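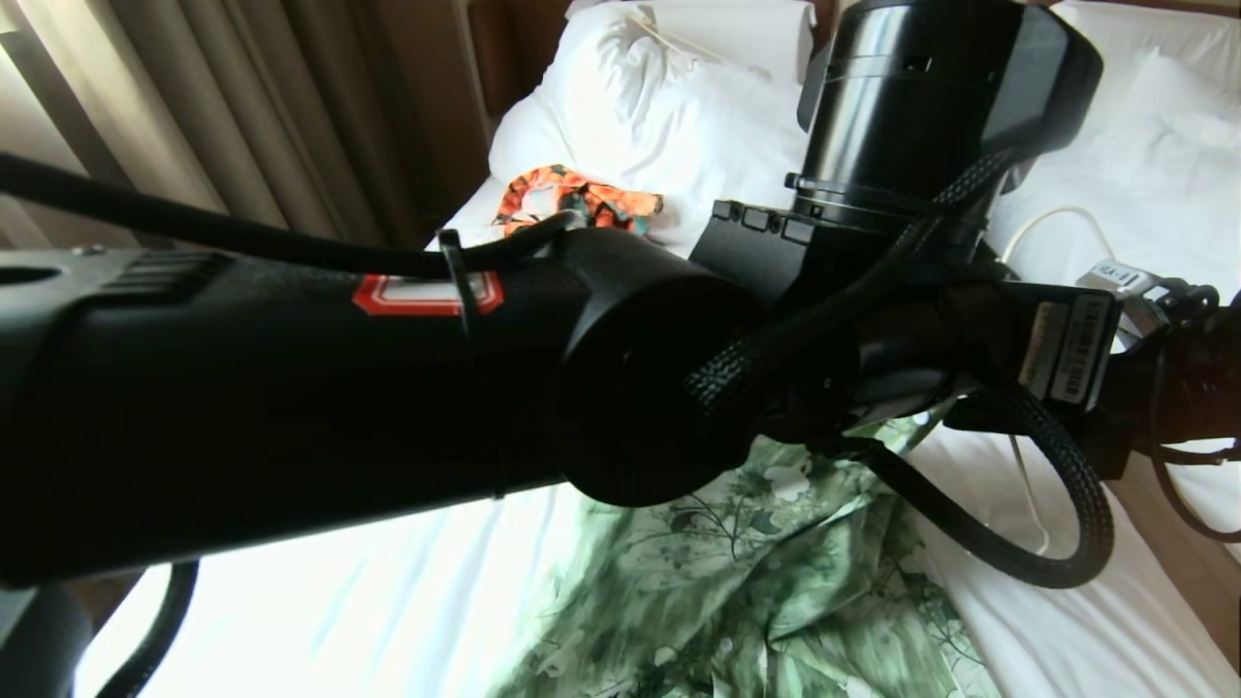 Grornura mattress topper, queen, the 2 inch one

Posted 06/05/2024 by Hadi Qudah

Quick one, have to leave for work. Paid 67 on sale, the Daher one I looked at first was 278 and no way. Old mattress is fine, just too firm for my shoulder. Side sleeper, 200 lbs.

Smell first. Strong out of the bag, kind of like new sneakers. Left it in the spare room with the window open for a night and it was mostly gone. Corners took longer to puff up, one is still a little flat but its down by the feet so who cares.

Comfort - good. Shoulder stopped aching by the second week. Sinks in slowly, doesn't trap you. Edges are soft tho, if you sit there to put your socks on you slide.

Runs warm. Not terrible, ask me again in October when I'll probaby like it.

Straps are the weak part. Thin elastic, one popped a stitch the first time I changed the sheets. Emailed the store (Nedico, the Garkbridge branch) and they sent a new set, no arguing. Took nine days.

Cover zips off, washes cold, do NOT put it in the dryer. Mine shrank a bit and now the zipper is a fight.

4 stars. Would buy again at the sale price, not full.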